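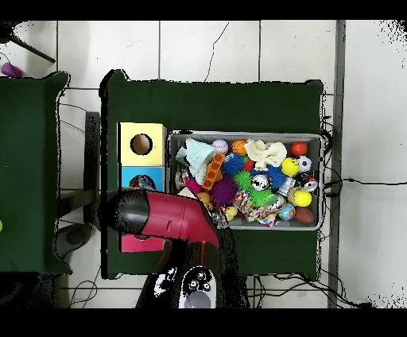 Toy bin and stacked boxes on the green table.

Podham mobile build: release meeting
Minutes, 17 June 2020
Present: engine, art, audio, QA and store teams (Jatard); port team (Sandberg)
Apologies: localization

1. Minutes of the previous meeting
Approved with one correction. Under item 5, "texture cache" should read "texture atlas".

2. Build status
The current candidate is build 118. It installs over the previous public version and keeps existing save files. Saves made in the closed test branch are not supported and will be rejected with an error message. QA asked that the message state which branch the save came from. Agreed.

Install size is 97 MB before the optional map download. The store team would like to stay under 100 MB so that the package does not need to be split. Art confirmed that no further textures are planned for the base package. Any new assets go into the optional download.

3. Mallis map
The Mallis map loads on all devices in the Sandberg test set. Two faults remain open. The rail crossing near the north depot blocks freight trains when a passenger train is queued on the opposite track. Sandberg traced this to the signal check running before the track list is filled. A fix is written and is waiting for review.

The second fault concerns the water layer, which flickers at the furthest zoom level on older graphics chips. Two options were discussed: raise the water surface by a small fixed offset, or turn off the water animation past a set zoom distance. The offset was tried in an earlier build and left a visible gap along the harbor wall. The meeting chose the second option. The zoom distance will be kept in the settings file so it can be changed without a new build.

4. Frame rate
The port team reported results on the low-end device. With the default number of trains, the game holds 42 frames per second in towns and reaches the cap elsewhere. The dip in towns comes mainly from shadows on moving vehicles. 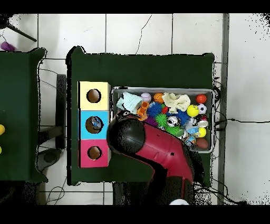
Turning these shadows off by default on the low setting was proposed. Art asked that shadows on buildings stay on at every setting, as the streets look flat without them. Agreed. Players can still switch vehicle shadows on by hand from the graphics menu.

Engine noted that the frame counter in the debug overlay reads high for a short time after loading. Readings should be taken after the first station stop.

5. Controls
The throttle slider now snaps to 4 positions. Test players using small screens had trouble holding a position between stops. The free slider stays available as an option. The brake button has moved to the lower left corner and no longer overlaps the minimap in landscape mode.

Controller support was raised again. Basic input works over Bluetooth, but the menus cannot be used without touch. Deferred to the October update.

6. Save files and cloud sync
Cloud sync overwrites the newer save when the device clock is wrong. Engine will compare the in-game play time stored in the save header before falling back to the clock. If both values match, the player is asked which save to keep. Wording for the dialog goes to localization with the next batch of text.

7. Store listing
Screenshots need to be retaken with the new menu bar. The long description still mentions the old contract system and must be corrected before submission. Minimum system version is unchanged.

8. Actions
Engine: review and merge signal fix; save header comparison.
Port team: water animation cutoff; shadow defaults on low setting.
QA: full regression on Mallis after both merges; save rejection message text.
Art: new screenshots.
Store team: corrected description; submission once QA has signed off.

9. Other business
None. Next meeting to be called when the regression run is complete.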